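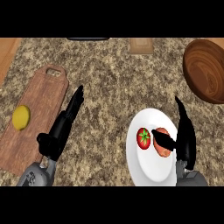
4.2 Wooden boards and how households care for them

Households in the Talora survey were asked how they clean and dry the boards they cut food on. Of the 500 homes that returned the form, 108 said they kept a separate board for bread. Wooden boards with a hole through the handle, like the reddish-brown one in Figure 3, raise a practical point, as they can be hung up and dry on both faces. A raised rim is harder to deal with - crumbs and juice collect along it, and several people wrote that they went over it with an old toothbrush. Oiling was uneven. Many people had oiled a board when it was new and had not done so again.

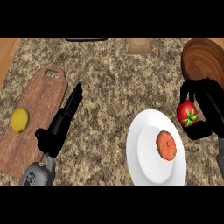
Öztürkmen, January

Figure 3. A long wooden board on a speckled granite worktop, with a cut-out handle hole.

The second round of interviews was held here by Hüsnü Kocabaş, using the same form with one added question on worktops. Speckled granite came up often in the answers. People liked that it did not show marks, but the same pattern made spilt flour and small crumbs hard to see, and some wiped it by habit after every meal. Pai's earlier work in Rasberg had asked only about laminate, so the two sets of answers cannot be compared directly. Interviews lasted up to 60 minutes and were held in the kitchen where possible - people tended to remember more of their routine when they were standing in it. Answers on drying are given in Section 4.3.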